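The hallway at Lerkstead, where Gert Tshabalala has lived for 10 years, is long enough for one person to take off one pair of shoes. Four people live there. On the morning I visited, I came in over a boot, a sandal and a second boot unrelated to the first.

"We had a rack," Tshabalala says. The rack was a Grønli, cost 700 kroner, and held every shoe in the house for most of March. Then somebody bought hiking boots.

Ivar Boström, who writes the Flusow newsletter on small homes and owns, by his own count, 40 shoes, thinks racks are for guests. "Family drops them where the foot stops," he told me. His advice is to give up the wall and defend a strip of floor. He marks his with tape, 30 inches from the door, and his children step over it with great care before kicking off their sneakers on the far side.

Tile helps. Grit shows up on it, which is annoying, and sweeps off it, which carpet has never managed. A pale tile also makes a navy canvas sneaker easy to find at seven in the morning. The cream ones you are on your own with.

Tshabalala has since ordered a bench from Ravwood. It has a shelf underneath. The cat has moved in.

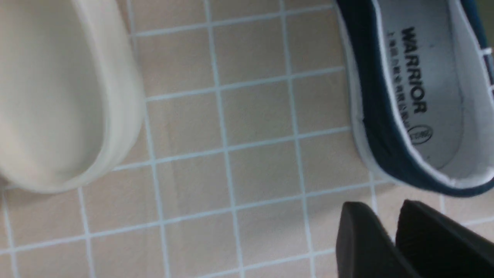

Page 40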